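Gendidlow Wants to License Prayer and the Press Can't Be Bothered

Ordinance 66 goes to a second vote in Gendidlow this month and I would bet most people reading this have never heard of it. Why would you? The Mornar Courier gave it one paragraph. Under the bridge repairs. The TV station gave it nothing at all.

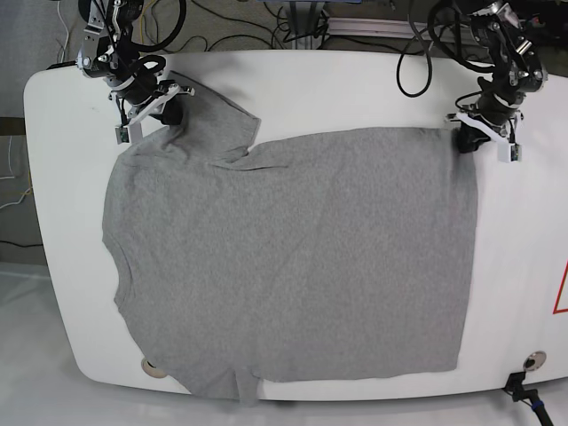 By Ulises Henríquez
Opinion | 25 February 2018

What it says, in plain words: any "recurring assembly of a devotional nature" held in a private home or rented room needs a town permit. Renewed every year. With a list of who is in charge and how often you meet. Miss the renewal and you get a fine, and after the second fine they can close you down.

Prayer. A permit for prayer. In America.

Councilman Brunetti says it is about parking. I have been to those council meetings and I have heard him say parking so many times I could do the speech for him. Fine. Then write a parking rule. We already have one, it's on the books, nobody got a ticket under it on Alder Street in the whole of last year. I asked the clerk. She looked it up while I stood there.

Read the list of exceptions and tell me it is about parking. Book clubs, exempt. Card games, exempt. Football parties, exempt, and anybody who lives near one knows where the cars end up. Congregations that own a building "of primarily religious character" are exempt too, so First This and Second That up on the hill have nothing to worry about. Who is left? The Hindu families who meet at the Navaratnam house. The Spanish-language Pentecostals over the tire shop, which is where my mother goes. A handful of Quakers. The poor ones and the new ones, in other words. The ones without a steeple. 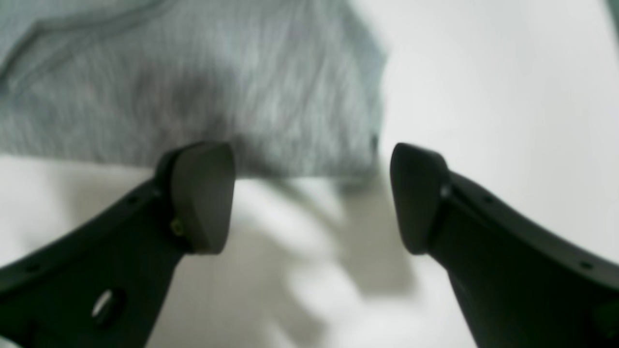
Two black gripper fingers, open.

I called the Courier. Talked to an editor for 7 minutes, most of it him telling me how few reporters he has left. I beleive him. But he had room for a full page on the winter chili cookoff, I have it right here. When a big church in a big city gets told to move a nativity scene, every channel in the country has a truck there by supper. Ten people praying in a living room get told to hand over a list — silence.

And the left is no better on this, before anyone writes in. I sent the text of the ordinance to three groups that talk all day long about minorities and rights. One form letter back. I guess it isn't the kind of case that raises money. The talk radio guys who yell about religious liberty every morning? Also nothing. Wrong religion, or wrong language, take your pick.

The petition against it has over 700 names now. In a town this size that's a lot of names. Baptists signed it. A couple of atheists signed it and one of them wrote a better letter to the council than I could. So don't let Brunetti tell you this is one noisy block with a grudge. 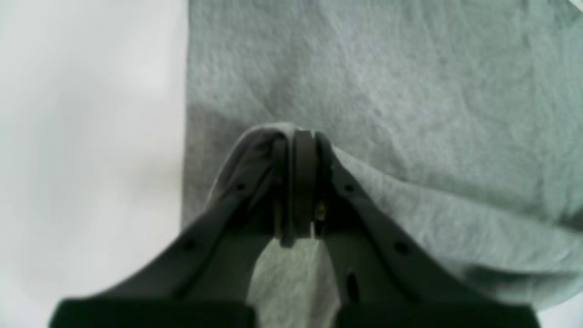 The part that bothers me the most is Section 4, the list of leaders. The town says it only wants one name per group, for contact purposes, no big deal. Look at that cloth, one raised fold pinched between two dark fingers, and then look how much of it there is on either side of the pinch. Same cloth. You take hold of a group by one name and you have got hold of the group, because the next question is who else was there, and the one name is the person who has to answer it. My father grew up in a place where the police kept lists like that. They started out being for contact purposes to. He doesn't like to talk about it and he signed the petition before I did.

Mrs. Navaratnam told the council she would cancel before she would give them her neighbors' names. She said it quietly and sat down. Two members were looking at their phones. Not a word of it in the minutes except "public comment received." Received! That's it.

I'm not asking anybody to like how other people pray. Some of the singing over the tire shop is pretty bad, my mother included. I'm asking you to read the thing. The full text is at the clerk's window, you have to ask for it by number. Then call your council member, or write to P.O. Box 1016, Gendidlow — handwritten if you can, they do count those. And if you work at a newspaper or a station and you're reading this, the vote is open to the public and there are always empty chairs in the press row.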